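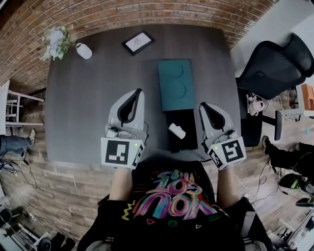 The two grippers on the table, with the teal tray and the black mat between them.

Category: Workshop Builds > Robotics > Step by Step

Making a pair of handheld grippers for recording arm tasks

In this tutorial I explain how we made two handheld grippers in our shared workshop, and how we set up a table for recording with them. The project is called Waaka. Igor Baláž drew most of the parts, and I did the wiring and the table. I write it for people who already have a 3D printer and have soldered a few times. You don't need to have built a robot before.

The grippers are held in the hands. You do the task yourself, the cameras record how each gripper moves, and later the recording is used to teach a pair of arms the same task. Our arms are not finished yet, so I will write only about the grippers and the table.

What you need

- White filament for two housings and two marker cubes
- Black rubber for the fingers, soft enough to bend with your thumb
- Two small controller boards with a green status light
- Thin flexible cable, and longer cable for the power
- Screws and threaded inserts, size 2 mm
- Printed markers on matte sticker paper
- A table with a plain, dark top
- A mat in one color, and a tray or another object with a clear shape

Step 1. Print the housings

Print the two housings standing up, with the finger side on top. The left one and the right one are mirrored, so please check the file name before you start. I printed two left ones the first time and lost a whole evening. White is good for the housing, but make the fingers black. Then it is easy to find the finger edge in the video.

After printing, clean the channel where the finger slides. It should move with no force at all. If it sticks, use fine sandpaper and try again. Don't put oil, it goes on the rubber and then everything you pick up is slipping.

Step 2. Make the fingers

Cut the rubber so that the two fingers form a V when the gripper is open. Our first fingers were straight and parallel, and small round parts jumped out of them. With the V form the part goes down to the narrow place and stays there.

Glue the rubber on the finger carriers and leave it under a weight for one night.

Step 3. Wire the middle part

The cable goes out in the middle of the housing. Leave a small loop there before you fix it. When the hand closes, the cable needs this extra length, and a tight cable will break at the solder point after one or two weeks. I fix the loop with one cable tie — not pulled strong, just enough that it keeps the place.

Put the status light so that it looks up when you hold the gripper over the table. Ours is in the upper corner of the cube. On our boards green means that the board has power and is connected. Look at it before each recording. We lost one full afternoon of work in July with a board that was off, and we saw it only at the end.

Step 4. Mount the marker cubes

The cube sits at the base of the gripper, near your wrist. Put a black square marker on the face that looks up and a different one on the side. Every face must have its own number. If two faces have the same number, the software can't know which one it sees, and the position jumps.

Some advice for the stickers:

- Leave a white border around the black square.
- Press from the middle to the outside, so no air stays under it.
- Use matte paper. Shiny paper makes a white spot under the lamp.
- Write the number inside the cube with a pen, you will forget it.

Step 5. Prepare the table

We use a dark gray table. The mat goes at the near side, where your hands are working, and the tray goes at the far end of the mat. The tray has two half-round recesses, and the task is to take a small white cylinder from the mat and put it in the tray. It sounds easy, but for a small part that lies diagonal you must turn the wrist, and this is exactly the movement we want to record.

You can leave some normal things at the far side of the table. We have a vase with flowers and a small framed picture there. Manaia Quinlan suggested it, so that the recordings look more like a room where people live. Change their places between sessions, but never during one.

Step 6. Make the first test

Rest both grippers on the near edge of the table and start the recording. Wait until both are found, then lift them slowly, open and close the fingers, and come back to the same place. Now compare the start and the end position in the software. If the difference is bigger than 2 mm, check first the stickers and then the lamp. In our case it was the lamp.

When the test is good, make 17 short recordings and watch all of them. It is boring, but do it. After this we continued to 500 recordings, and I had to delete only the ones where my sleeve covered a marker. Short sleeves are better.

Problems we had

The position shakes when the hand is still: the marker is too small in the video, or the light is too weak. Bring the camera closer before you print a bigger cube.

One gripper is lost when the hands come together: one cube hides the other. Hold the right one turned a little to the outside. You get used to it after a few minutes.

The cylinder turns in the fingers: wash the rubber with water and soap and let it dry.

The files for the housings and the cubes are in the Waaka folder, version of 29th April. Older versions have the wrong hole distance in the right cube, please don't print them.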